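Putting on a play: how a story gets from the page to the stage

Plays for young people, part 2. Words by Comfort Gbeho

When you sit down in a theatre and the lights go out, the play you are going to see has usually been in the making for a long time. Somebody had to write it. Somebody had to choose it. A group of people then had to work out how to say it, where to stand, what to wear and when the lights should change.

This page explains the main jobs and the main steps. The play we talk about most is Kallari, a story about a girl who looks after a lighthouse. It was put on in the hall at Bamley, which has 124 seats.

What is a script?

A script is the written version of a play. It looks different from a storybook. The name of each character is printed at the side of the page, and the words that character says come next to it. These words are called lines.

There are other words in a script which are not spoken. They are called stage directions, and they are often printed in slanted letters or in brackets. A stage direction might say that a character comes in, sits down or drops a cup. Some writers put in a lot of them. Others put in hardly any and leave the actors to decide.

A play is often split into acts, and the acts are split into scenes. A new scene normally starts when the place or the time changes. Kallari has two acts and 12 scenes. The break between the two acts is called the interval, when you can go to the toilet or buy an ice cream.

Who is the director?

The director decides how the whole play should look and sound. Directors read the script many times before they meet the actors. They ask questions about it. Why does the girl lie to her uncle? Is the storm frightening or exciting? Two directors can read the same script and make two very different plays.

The director of Kallari was Despina Ardeleanu. She decided that the sea should never be shown on stage. The audience would only hear it, and see the actors looking out at it.

What happens at an audition?

An audition is a meeting where actors show what they can do, so that the director can choose who plays each part. Choosing the actors is called casting. All the actors in a play together are called the cast.

You may be asked to learn a short speech and say it from memory. You may also be handed a page you have never seen before and asked to read it aloud. That is called a cold reading. Sometimes there are group games too, where the director watches how people listen to each other.

If you go to an audition:

Read the speech aloud at home, more than once.
Wear clothes you can move in.
If you lose your place, stop, breathe and start the sentence again.
Listen when other people are reading.

A lot of good actors do not get the part they wanted. The director may need someone taller, or someone whose voice sounds different from another actor's. For Kallari there were 17 parts, and some of the people who tried out for the girl ended up playing fishermen, and one played the uncle.

Rehearsals

A rehearsal is a practice. The first one is usually a read-through. Everyone sits in a circle with a script and reads the whole play from start to finish. There is no moving about and no costume. It gives people a chance to hear the story all in one go.

After that comes blocking. Blocking means deciding where each actor stands and when they move. Actors write their moves in their scripts in pencil - the moves often change, so pen is a nuisance.

To talk about blocking you need to know the parts of the stage. Upstage is the back, furthest from the audience. Downstage is the front. Long ago many stages were built on a slope, with the back higher than the front, so walking to the back really did mean walking up. Stage left and stage right are always the actor's left and right when facing the audience. If you are sitting in the seats, they are the other way round.

Actors are also asked to be "off book" by a certain date. This means they have to know their lines without looking. If someone forgets a line in rehearsal they can say "line", and a person following the script will read it out to them. That person is called the prompter.

Learning lines

People learn in different ways. Some walk up and down while they say the words. Some write them out by hand. Some record the other characters' lines and leave gaps to speak in. It helps to learn the cue as well, which is the last thing said or done before it is your turn. If you only learn your own words, you may know them perfectly and still not know when to say them.

The girl in Kallari has 276 lines, more than anybody else in the play. The actor learned them one scene at a time and did not start a new scene until the last one was safe.
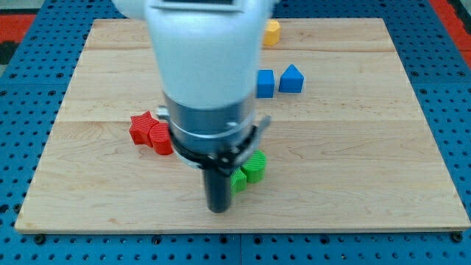
Backstage and technical

The people who work on a play but do not act in it are called the crew. In a big theatre there may be more crew than actors.

The stage manager runs the show once it opens. Stage managers keep a special copy of the script, called the book, with every cue marked in it. During the play they wear a headset and tell the others when to go. They say "stand by" first, as a warning, and then "go". Nothing should happen until they have said that word.

The set designer plans what the stage will look like. Most designers make a small model first, so the director can see where the doors and steps will be.

The lighting designer decides how bright each scene is, what colour it is and where the shadows fall. A cold blue light can make a room feel like night. A low orange one can make it feel like evening.

The sound designer looks after music and noises. In Kallari this meant waves, gulls and a foghorn.

The costume team find, make and mend the clothes. They also have to think about quick changes, when an actor has less than a minute to get out of one outfit and into another. Buttons are sometimes swapped for press studs or sticky tape fastenings to save time.

Props are the things actors pick up and use, such as letters, lamps and plates. Between scenes they are kept on a table at the side of the stage, and each one has its own marked space. Never move a prop that is not yours, even to be helpful.

The last few days

The technical rehearsal, or tech, is when the lights, sound and set are added. It is slow. Actors may have to say the same two lines over and over while a light is moved. Bring a book and a jumper.

Then there is the dress rehearsal. The cast wear their full costumes and go through the play without stopping, just as they would with an audience watching.

On the night, actors are told how long there is to go before the start. These warnings are known as calls. In Britain the "half" is called 35 minutes before the play begins, and by then every actor should be in the building.

Words to remember

Cast: all the actors in a play
Crew: the people who work on it offstage
Cue: the signal to speak, move or change something
Blocking: planning where actors stand and move
Off book: knowing your lines by heart
Wings: the hidden areas at the sides of the stage
House: the part of the theatre where the audience sits
Get-out: taking everything down after the last show

Try it yourself

Pick a short scene with two people in it, or write one. Six lines each is plenty. Act it out with a friend, sitting still on two chairs. Then do it again, but this time one of you stands up at some point and walks away. Talk about which version you liked and whether the meaning changed. After that, swap parts.

Next in this series: Masks and puppets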